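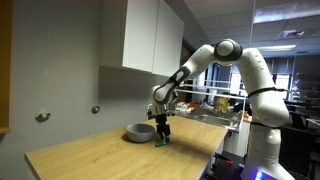
Prultine is an open-source motion planning and task execution package for robot arms, written for people who want a manipulator to do useful things on an ordinary table. It takes a short written task, turns it into a chain of reaches, grasps and releases, and sends smooth joint commands to the arm. Small tabletop jobs are where it shines, and a pick such as a slender green object lying at a slight diagonal beside a round gray bowl, with the gripper pointed straight down over it, is just the sort of problem it was built around. The bowl matters as much as the object: its wide rim sits right next to the gripper, so the planner has to choose a way down that clears it. Solving that neatly, and solving it again when the bowl has moved a little, is a surprisingly rich problem!

Overview

The package has three main parts: a perception module called Gruko, a planner called Drarkia, and the execution layer, which shares the Prultine name. Each runs as its own process, and they trade messages over a local connection. A user can swap out any one of them, and many do. The most common change is to keep Drarkia and the execution layer and feed them object positions from some other vision system.

Prultine began as a set of scripts at the Jurić workshop, a small robotics group that needed one program to run several arms of different makes. The scripts grew, were rewritten twice, and were released once the message format had settled down. The first public release came out in June. Early users still call the message format "the Jurić format," and the name appears in a few file headers.

Perception

Gruko works from a color image and a depth image. It finds the table surface first, removes it, and groups whatever is left into separate objects. For each object it reports a position, a footprint, a height and a long axis. The long axis is the clever bit. Pens, screwdrivers, spoons and markers are all easy to grip across the middle and hard to grip along their length, so knowing which way an object points is often enough to pick it up. Gruko does not need to know what the object is.

Open containers get special treatment. When Gruko sees a raised rim with a lower center, it marks the object as hollow and stores the rim and the inside as two separate shapes. That lets the planner treat a bowl as an obstacle during a pick and as a target during a place, with no change to the task file.

Shadows were a weak point in early versions. A soft shadow on pale wood could be merged into the object casting it, which made the footprint too wide and sent the gripper off center. The current version checks every footprint against the depth image before passing it on, and the problem is now mostly limited to very thin items that barely rise above the table. Shiny surfaces such as sinks and metal trays remain difficult. The usual advice is to draw a work area in the settings so that Gruko ignores everything outside it.

Planning

Drarkia is a sampling planner with a memory. For a new reach it tries up to 245 candidate grasps, throws out those the arm cannot reach or that would hit something, and scores the rest. The score favors short joint motion, a vertical approach and plenty of room around the fingers. A grasp beside a tall neighbor can still win if the fingers open in a direction that keeps them clear.

The memory is what makes it fun to use. Each successful path is saved with a compact record of the object layout, and when a similar layout comes up, Drarkia starts from the saved path and bends it to fit. On a task that repeats all afternoon, planning gets noticeably quicker as the hours go by – a lovely thing to watch in the log window.

Control

The execution layer turns a path into joint commands and watches the arm while it moves. Three speed limits apply: one for free motion, one for motion near objects, and one for the last 80 millimeters of a descent. During that last stretch the controller also compares the measured joint effort with the effort it expects. If the two drift apart, the arm stops, backs up along the path it came down, and asks for a new plan.

Gripper commands are kept separate from arm commands. A two-finger gripper is the default, and the settings cover finger width, opening speed and closing force. Closing is treated as a question: the fingers move until they stop, and the gap between them is compared with the width Gruko reported. A gap of zero means a missed grasp, and the task file decides what happens next.

Tools

Prultine comes with a viewer that shows the planned path over a simple model of the table, with a slider for stepping through the motion before the arm is allowed to run. There is also a replay tool that feeds a saved recording back through all the modules, handy for finding out whether a bad grasp began in perception or in planning. The standard test set holds 31 tabletop layouts, from a single block to a crowded tray, and every change to the code is run against all of them.

Task files are plain text, one step per line. A complete pick and place can be written in four lines, and the parser accepts comments, repeats and named positions. Support for two arms sharing one table is in an experimental branch, where both arms already plan together but still take turns moving.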